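Homemade perfume night is back in September, and there are more spots this time

If you missed out in the spring, good news! The Vedow Street library is bringing back its perfume-making evenings, and I've already put my name down. I went to the last round and came home smelling like an orange grove in a thunderstorm (my husband's words), so of course I'm going again.

Roxana Oprea is running the class, same as before. She used to mix scents for a soap shop in Derklow and she's very patient with people like me who can't tell cedar from pencil shavings. The library got 191 requests last time, which is wild for a town our size, and most of us only heard about it from a flyer by the copier.

So they've added dates. There will be 4 evenings instead of one, all starting at 6:30 in the upstairs room. It's free with a library card, and you pay a small fee for the oils if you want to take a bottle home. I say pay it. You'll be sorry if you don't!
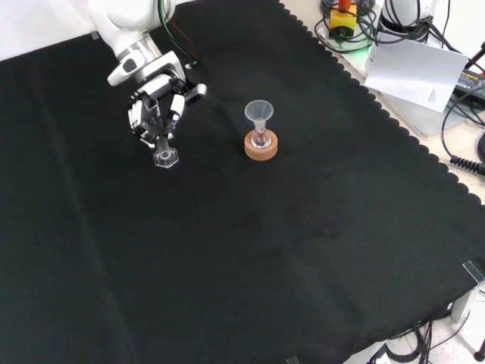
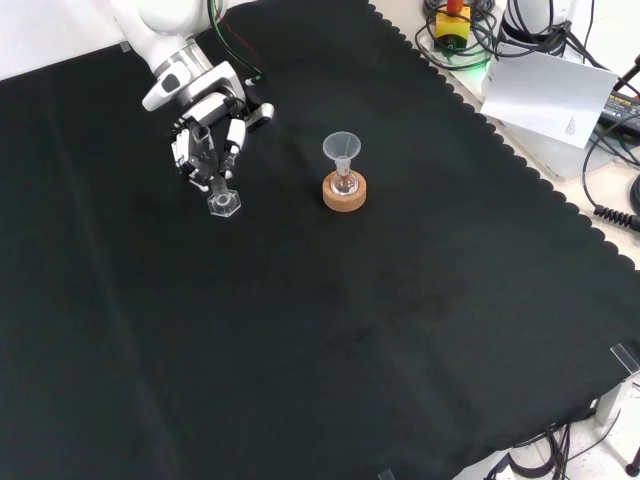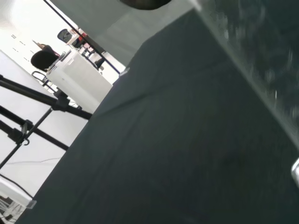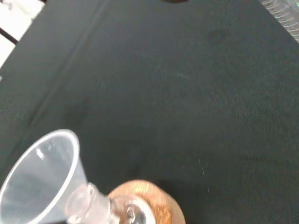

Funnel, flask and cork ring on the black cloth, first and second photos.

The money side is pretty simple. The Friends of the Library put in $800, and another $400 came from the book sale, the one where I bought far too many gardening books. Roxana told me most of it goes to oils, with a little set aside for bottles and labels. Rose is the pricey one, so go easy on it.

A few things I learned the hard way. Don't wear perfume to the class, and skip the scented hand lotion too. Eat dinner first. And write down your drops as you go, or you'll make something wonderful and never get it back (I'm still mad about that).

Cadi Llewellyn at the front desk is taking names now, in person or by phone. Kids twelve and up can come with a grown-up. She says the last evening is filling up fastest, so if you're flexible, ask for one of the early ones. I'll be at the first, probably at the back, sniffing coffee beans and trying to remember what bergamot is.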